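Pallcombe Chess Club
Hall and equipment check before the winter congress, December 2022, with comments

1. Boards and sets
Checked: all 20 boards, all sets.
Comment: Mostly in lovely order, I'm glad to say. One set from the Menon bequest has a black bishop with a loose base, so please keep it for analysis only. 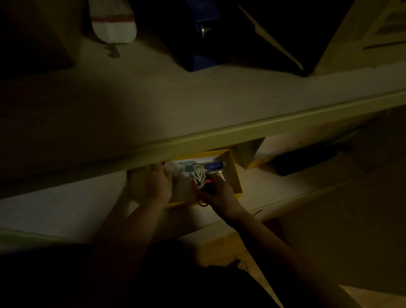 2. Tables and chairs
Checked: yes. Action needed.
Comment: The folding tables nearest the stage have a stiff catch, and it can nip your fingers if you hurry – do go gently. We have 40 chairs fit for use, and 5 more set aside for mending before March.

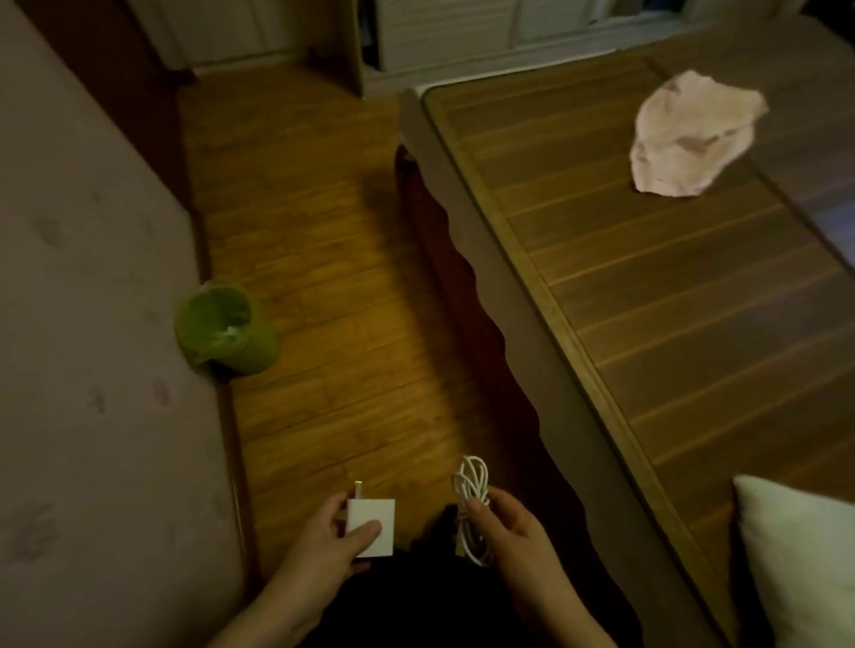
3. Gangways and fire exits
Checked: clear, both doors open freely.
Comment: The hall is licensed for 62 people, players and parents together, so latecomers to the Oltum match may have to watch from the foyer (there's tea out there, at least!).

4. Clocks
Checked: passed, with one query.
Comment: The older wind-up ones tick along nicely, though board 5 gains a little over a long session and I'd rather it went to the friendlies. 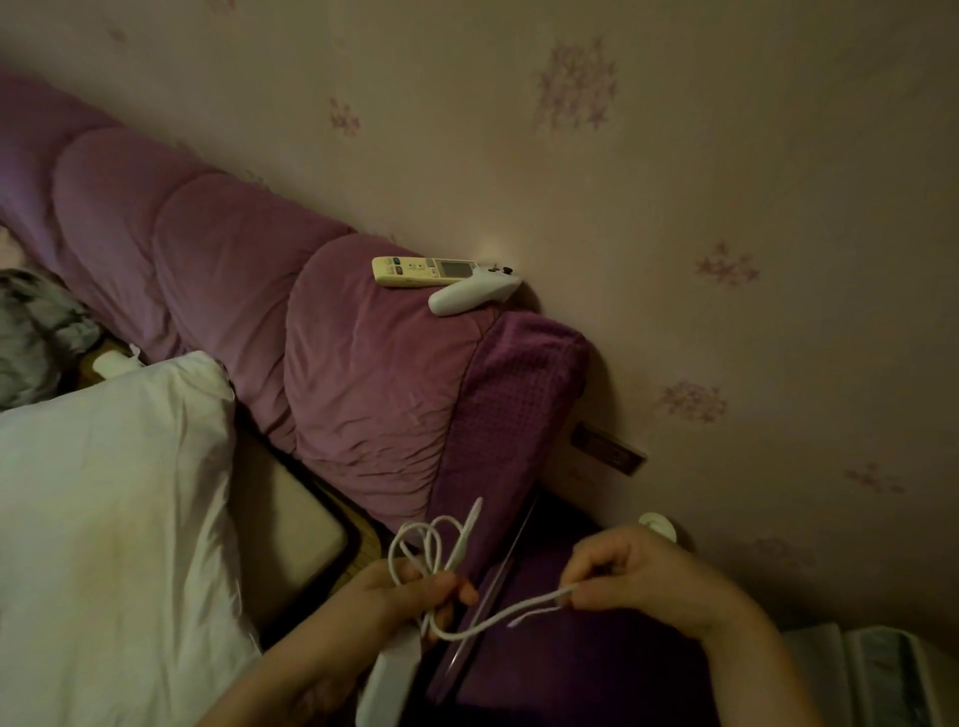

5. Lighting and heating
Checked: passed.
Comment: Bright enough over every board now, even at the Skakach Cup end. The heater by the window wants nearly an hour to get going, so whoever opens up, please switch it on first and then see to the urn.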